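Call for Participants: Remote Operators for Simulated Kitchen Tasks

The Storville Laboratory for Robot Learning invites applications from adults who wish to take part in a paid study on the collection of demonstrations for a learning system. Participants will operate a simulated robot arm by remote control and complete short household tasks on screen. The recordings will be used to train and test Paiva, the laboratory's program for learning to handle everyday objects from human examples.

No background in robotics or computing is required. Applicants who have never controlled a robot are encouraged to apply, as the study depends on examples from people with different habits and levels of skill.

Description of the work

Each participant will be assigned a workstation at the Festthorpe site, equipped with a monitor and a hand controller. The controller moves the gripper in three directions, turns it, and opens and closes the fingers. At the start of every task, an instruction appears as a single written sentence, such as "Pick up the potato" or "Move the bowl closer to the bread." The participant carries out the instruction and presses a key to mark the end of the attempt. The simulator then loads a new arrangement.

The countertop arrangements are deliberately crowded. Food, tableware and kitchen goods of very different sizes share the same surface, and the object named in the instruction may stand behind another.

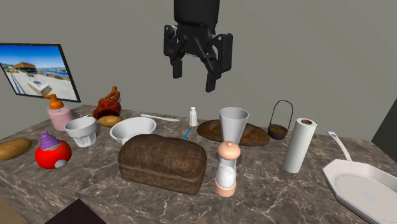 Several people who took part in the October round were asked for written remarks on the work. Clornwood wrote that the first hour was slow and that judging depth on a flat monitor took more practice than the controller did. The same respondent asked that failed attempts be kept in the collection, on the grounds that a learner shown only clean grasps would have no examples of how a person recovers from a bad one. The laboratory has adopted this suggestion. Failed attempts are now stored with a separate label, and participants are not penalized for them.

Time commitment and payment

The study consists of 5 sessions, each lasting two hours, including breaks. Participants are expected to complete 300 attempts in total over the course of the study. The first session is devoted to training, and attempts made during it do not count toward the total.

Participants who complete all sessions will receive $272. Those who withdraw early will be paid for each session attended, including the training session. Payment is made by check within two weeks of the final visit.

Eligibility

Applicants must:
Be at least 18 years of age
Be able to read short instructions in English
Have normal or corrected vision
Be able to use a hand controller for periods of 25 minutes without discomfort

Left-handed applicants are welcome, and controllers for either hand are available. Employees of the laboratory and members of their households may not take part.

Data and privacy

The system records the motion of the controller, the state of the simulated objects, the rendered view and the time taken for each attempt. It does not record the participant's face or voice. Recordings are stored under a number assigned at the first session. Participants may ask for their recordings to be removed at any time before the collection is released to outside researchers.

How to apply

Application forms are available at the front desk of the Festthorpe site and on the study page of the laboratory's website. Completed forms must be received by January 9, 2018. Applicants should list the hours at which they are normally available and state whether they need any adjustment to the seating or the display.

Selected applicants will be notified by email and asked to sign a consent form before the training session. Applications received after the deadline will be held for the next round.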